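4.2 Wrist view and controller comparison

The second set of trials compared two controllers, Plotico and Gestholm, on the same simulated arm with the same two-fingered parallel gripper. The gripper model, finger length and joint limits were held fixed. Plotico computes a full joint path before the arm moves and replans only when the tracking error passes a set limit. Gestholm corrects the path at every step from the wrist camera. Both were run in the Flosisano simulator with its default lighting.

Each controller was given 3,000 episodes, with a time limit of 40 seconds per episode. Start poses were drawn from the El Ouafi pose list, which includes a large share of wrist orientations far from upright. These poses matter for the present comparison. A tilted wrist camera may return a view with many straight edges at odd angles, or a view that is mostly plain background, and the two cases place different demands on a controller that depends on the image. Figure 6 gives one wrist view of each type, with the fingers open and nothing held.
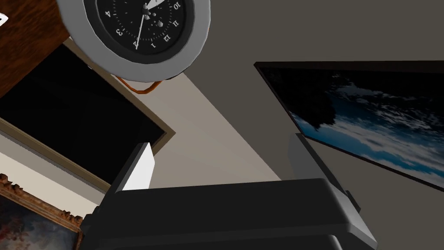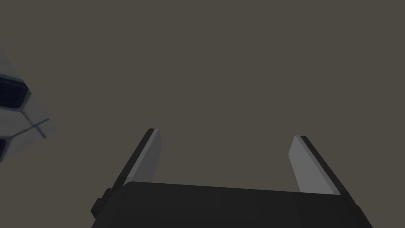 Figure 6. Simulated wrist camera views with the gripper open. First view: wall clock and framed pictures at a steep tilt. Second view: plain background, with a pale paneled object at upper left.

Does the choice of controller matter more than the choice of gripper in these trials?

The trials cannot settle this. Only one gripper was used, so the results rank the controllers for that gripper alone. A test with a second gripper would be needed to compare the two effects.

Gestholm completed 73 percent of its episodes within the time limit. Plotico completed fewer, and most of its failures came from replanning late in the approach, when too little time was left to finish the motion. Gestholm failed more often on start poses with little visible structure, where its correction term became small and the arm drifted. Lowering the gain reduced the drift but made the approach slower. We kept the original gain for all results in this section. Contact forces at the fingers were logged but are not used in the ranking, as the contact model in the simulator was not tuned for the finger pads. The effect of pad stiffness is treated in Section 4.3.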